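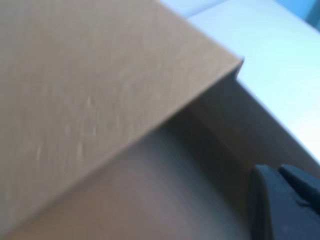
Blog > Workbench notes > Flaps, again

4 min read

I have spent most of September on cardboard flaps, and my family have stopped asking how work was. I promised in the last post that I'd write up the camera timing business properly, so put the kettle on, it's a longish one and it wanders.

For anyone who has only come here for the allotment posts, the short version is that I look after the software for an arm that pokes about in open boxes. The camera sits at the wrist. Elusance is our name for the whole heap of code that takes what the camera sees, decides where the cardboard is, and gives the planner something it can steer around. I wrote the first bits of it back when I was at Devonwood's old unit in Stetavley and have been apologising to it ever since.

A box with its flaps shut is a lovely thing for a program. It has flat sides and square corners, and you can fit planes to it before breakfast. Open the flaps and it all goes soft. A flap can rest at any angle it likes, it springs back when you brush it, and from the wrist it is often so close that it's one big field of tan with hardly anything on it for a feature matcher to hold on to. You get a scuff or two if you're lucky. What you do nearly always get is the cut edge and the crease, so those are what I've come to lean on. The new detector looks for long straight lines first, pairs them up, and only then asks whether the patch between them could be a flap.

It mostly can't tell a crease from a cut edge by shape alone. Shading helps. Under an overhanging flap the cardboard goes darker, while a cut edge against a white table jumps out at you, and so I score each side of the line separately and let the two scores argue. (I had a small neural network doing this in the spring. It was fine on every box we'd shown it and hopeless on the next one, and I got tired of feeding it.)

Now, the timing. The symptom was that flaps drifted in the map. The arm would move, and the flap in the planner's world would slide a little way along with it, then creep back when the arm settled. I blamed the calibration, of course, as one always does, and redid it twice. Then I blamed the blur, and wrote a rather nice blur check that I'm keeping anyway. It was Nizar Shboul who asked, over a very late sandwich, which clock the pictures were stamped with.

Well. They were stamped when they arrived on Gouveia, the desktop that does the vision, and by then they were 100 milliseconds old. The joint angles were stamped on the arm controller and were very nearly fresh. So every picture was being matched with a pose the arm hadn't reached yet when the shutter went. Sitting still, no harm done at all. Moving at any sort of speed, the flap goes for a walk.

The fix was eight lines. I take the stamp from the camera driver now, keep a short buffer of joint states, and interpolate back to the moment of exposure. I also added a replay tool that nudges the offset up and down over 200 frames and plots how well the edges line up with each other, which I should have written years ago. You get a proper little valley in the plot, with the bottom of it sitting where the right answer is.

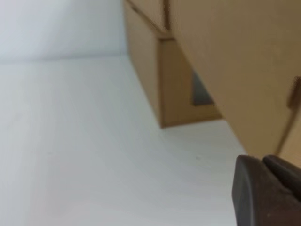
Wrist view of the boxes and the white table, fingers together at lower right. The dark triangle in the middle box is the sort of thing I go on about below.

Gaps are next. A shaded triangle between pieces of cardboard might be a real opening, or a shallow recess, or just the space between one box and its neighbour, and a single view doesn't settle it. At the moment Elusance marks all of these as unknown and the planner treats unknown as solid – safe enough, but it makes for some very timid motions, with the arm going the long way round things it could sail past.

What I'd like is for the planner to ask for a second look when an unknown patch is costing it a lot of path. I have a rough version that proposes 10 nearby viewpoints and picks the cheapest one to reach, with a penalty if one big close box face would fill most of the picture. It's far too fond of looking straight down, and I haven't worked out why. Nizar thinks my cost for wrist rotation has the wrong sign. I have checked it and it hasn't, but I'm going to check it again before I tell him so.

The replay tool needs its settings moved out of the script and into a file before I can share it. If you'd like a copy when that's done, drop me a line at the usual address and say which camera driver you use.

Contact | © Workbench notes | Back to top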